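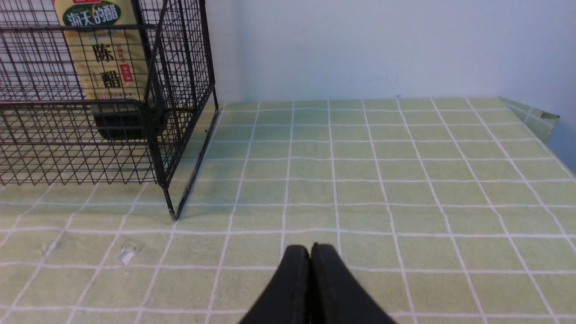 Wire basket and vinegar bottle on the gridded bench cover, Flostcombe.

About Graltari

Graltari writes and tests working rules for robots that handle household goods. We are based in Flostcombe, in a single-storey unit with a workshop at the front and an office at the back. Our customers are mostly firms that already have a robot arm and a job for it, and want to know what good practice looks like before they let it loose on a kitchen shelf or a stockroom.

We do not build robots and we do not sell them. We set up ordinary tasks on a table, run them again and again under fixed conditions, and write down what the people and the machine should do at each stage. What comes out is a set of plain documents that an operator can read in one sitting.

How we started

The company began as the handling desk of D'Souza, a packing and storage business that wanted its arms to put mixed goods into open racks. Every site had its own habits. One team would stop the arm before reaching in to straighten a bottle, another would not. Results from one site meant very little at the next. The desk was asked to write one set of rules for all of them, and the first version ran to 3 pages. When other firms began asking for copies, the desk became a company of its own.

D'Souza is still a customer. It gets no say in what the rules contain beyond the comments that any customer can send in.

What we work on

Most of our work is with glass and with open wire storage. Bottles are a good test. They are tall, they tip, the necks are narrow and the labels are shiny in some lights and dull in others. Wire racks are awkward in a different way – a camera sees partly through them, and a finger that goes in at the wrong angle can catch on the mesh.

We use real groceries in their own packaging. Sauces and vinegars come up a lot, and the bench stock includes Haitian soy sauce and aged vinegar. A bottle with its proper label on tells us more than a plain test piece would, and customers can buy the same thing and repeat the task on their own bench.
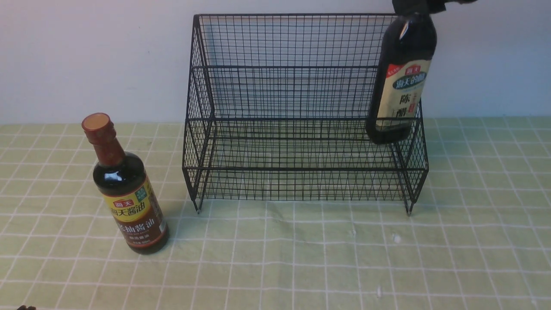

The Bench Rules

The Bench Rules are our main document, now in their third edition. There are 11 of them. The full text goes to customers with notes and record sheets. In short form they read as follows.

1. Write the task down before the arm is switched on. State the object, where it starts, where it should end up and what counts as finished.

2. Fix the surface. Use the same cover for the whole set of runs. If the cover wrinkles enough to tilt an object, stop and smooth it.

3. Keep to the objects on the task sheet. Anything else that is left out must be entered on the record.

4. Check each glass object by hand for chips and cracks at the start of the session and again after any drop.

5. Check the finger pads. Worn or greasy pads are cleaned or changed, and the change is noted.

6. One person has the stop button and does nothing else while the arm is moving.

7. No hands inside the working area until the arm has stopped and the person with the stop button has said so out loud.

8. Approach open wire from above wherever the task allows. Sideways entry needs its own task sheet.

9. Lower, then release. The object must be resting on something before the fingers open.

10. Record failed runs in the same way as good ones. A run is never deleted for looking untidy.

11. If a rule was broken, write down which one and carry on to the next run only when the cause is known.

Rule 9 causes the most discussion. Some customers would like to allow a short drop into a soft tray, and for soft goods we can see the case. For glass we have kept the rule as it stands.

How the rules are changed

Anyone who uses the rules can ask for a change. Requests are gathered through the year and looked at together in July. A change has to be tried on our own bench first, against the old wording, with the same task and the same objects. We publish the outcome to all customers, including the changes we turned down and why.

Wording matters to us. If an operator reads a rule and has to ask what it means, we count that as a fault in the rule and rewrite it.

Eneo

Eneo is our record-keeping program. It holds the task sheets, the checks and the result of each run, with the camera views stored alongside. It came out of our own need to stop losing bits of paper, and customers can use it or keep their own system as long as the same details are there. Eneo will not open a new set of runs until the glass and finger pad checks have been filled in.

Working with us

There are 9 of us, and all of us take turns at the bench, including the office staff. New starters spend their first 12 sessions on the stop button before they run a task themselves.

A first visit normally takes one day. We watch your set-up in use, go through the Bench Rules with the people who will be following them and leave a list of what needs changing. We can also take your task back to Flostcombe and run it on our bench. For that we need the objects, a drawing of the storage and the model of your arm and gripper.

The workshop is open to visitors by arrangement on any day except Sunday. Closed shoes, please, and long hair tied back. Safety glasses are kept by the door.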